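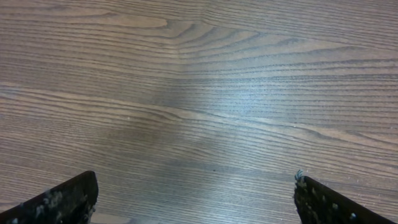 Veta del tablero, en tonos marrones.

Muebles > Escritorios > Análisis

3 de febrero de 2022 | Redacción

Escritorio Pekska, de Viston: análisis tras varias semanas de uso

Compramos el Pekska a principios de enero para sustituir una mesa de comedor que hacía de despacho desde hacía demasiado tiempo. Costó 213 euros en la tienda de Vemley, más 27 de transporte. Llegó en dos bultos, el tablero por un lado y las patas con los travesaños por el otro. Una esquina del cartón venía aplastada, aunque el tablero estaba intacto.

El montaje lleva una tarde si se hace sin ayuda. Las instrucciones son solo dibujos y el paso cuatro tiene las piezas izquierda y derecha tan parecidas que las pusimos al revés. Hubo que desmontar medio bastidor. Los tornillos sobran en número suficiente y la llave que incluyen sirve, pero con una propia se va más rápido. Conviene apretar del todo al final, cuando la mesa ya está de pie.

Mide 147 centímetros de largo, que dan para un monitor grande, el portátil y un cuaderno abierto al lado. De fondo anda más justo. Si se usa un soporte de monitor con base ancha, el teclado queda cerca del borde y los antebrazos se quedan sin apoyo. Con un brazo de pinza el problema desaparece. 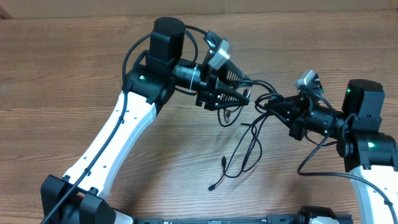 La estabilidad es buena. Escribiendo a ritmo normal no vibra, y solo se nota cierto balanceo lateral si alguien se apoya de golpe en una esquina. Las patas traen regulador de altura y en nuestro suelo, que tiene una ligera pendiente, hubo que usar dos de ellos.

El punto flojo es la gestión de cables. El pasacables trasero es pequeño y no deja pasar una clavija gruesa sin desmontar la tapa. Debajo no hay bandeja. Viston vende una aparte, pero nos pareció cara y acabamos fijando la regleta con tiras adhesivas. Una se despegó a los diez días y la cambiamos por dos bridas al travesaño.
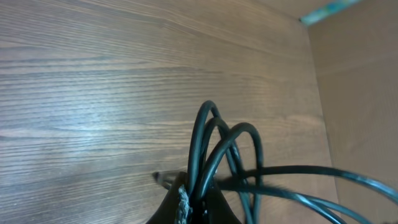 Un cable oscuro recogido en bucles.

En cuanto a limpieza, basta un paño húmedo. Una taza caliente dejada sin posavasos no dejó cerco, y un rotulador permanente salió casi entero con alcohol. El canto delantero está algo vivo para quien apoya las muñecas durante horas.

Antes de decidirnos miramos también el Yagi, que cuesta 225 euros e incluye cajón y bandeja. Es más corto y el cajón roza las rodillas de una persona alta. Para una habitación pequeña lo elegiríamos; para trabajar a diario con pantalla grande, seguimos prefiriendo el Pekska.

Valoración: 7 sobre 10. Pierde un punto por el pasacables, otro por el fondo y otro por las instrucciones. La garantía es de tres años y hay que guardar la etiqueta del bulto grande para tramitarla.

Contacto | © 2022 Todos los derechos reservados | Volver arriba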